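Let renters put up a shelf

My lease in Plerdale runs to 15 pages. Two of them deal with walls. I may not drill, nail, screw, tack or glue. I may not use adhesive hooks unless the agent has approved the brand in writing, and when I asked which brands were approved I was told there wasn't a list.

I have rented for most of my adult life and I don't expect that to change. Plenty of people on my street are in the same position, including families with kids in high school. The rules we live under were written for a time when renting was something you did for a couple of years before buying. A person can put up with bare walls for a couple of years. A decade is different.

What I want is modest. A tenant should be able to put up a shelf, hang a picture and fix a bookcase to the wall without asking, provided the holes are filled and painted when they leave. If they don't do it, take it out of the bond. That is what the bond is for.

The usual answer from owners is damage. I take it seriously, because I've seen some shocking jobs. A man I shared a house with in Dinlow hung a bike from a plasterboard wall with two picture hooks, and the repair cost him $186. He paid it, the wall was fixed, and the next people moved in on the Saturday. Nothing about the building was any worse for it. The carpet in the same house had been down so long it had gone hard at the doorways, and that was never treated as damage at all.

Then there is safety. A tall bookcase that isn't anchored can come down on a toddler. Owners know this and so do agents, yet in many leases the tenant still has to write in, wait, and sometimes be refused. I waited 40 days for permission to put one bracket behind a chest of drawers. The approval came with a condition that I use a licensed tradesperson. For a bracket.

The less dramatic cost is storage. When nothing can go on the wall, everything goes on the floor or on top of something else. You buy furniture to hold the things a shelf would have held, and then tubs to hold what the furniture won't. The rooms get smaller and the walls stay clean.

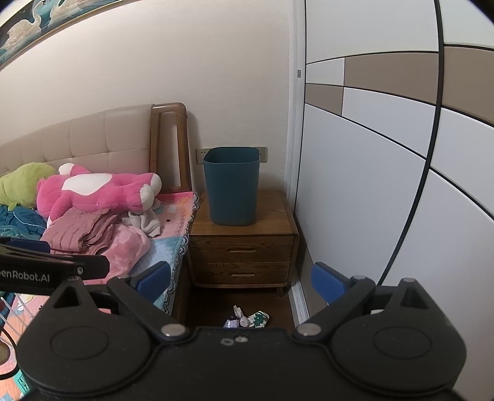 Halvard Granström wrote to me after I raised this at a residents' meeting, and his view deserves a fair run. He owns one flat in Brekke and lets it out. He has no objection to a tenant who can use a drill, he said, but he can't tell beforehand which tenant that will be, and the bond doesn't stretch far once a bathroom tile is cracked or a cable is hit. His last repair came to nearly $4,000, and he was still arguing over it when the next lease began.

I accept the point about tiles and cables. Leave wet areas out, then, and leave out anything near a power point or a switch. Heritage plaster can be left out too. That still gives a tenant most of the walls in most homes, and it gives the owner a short, clear list of places where permission is needed.

Owners would have to give something up. They would get back a wall with filled holes in it, and sometimes the paint would be a shade off — I have matched white paint three times and got it right once. I think that is a fair price for charging someone rent on a home year after year.

The next time my lease comes up I'll be asking for the two pages on walls to be cut to a paragraph. I've already drafted the paragraph and sent it to the agent.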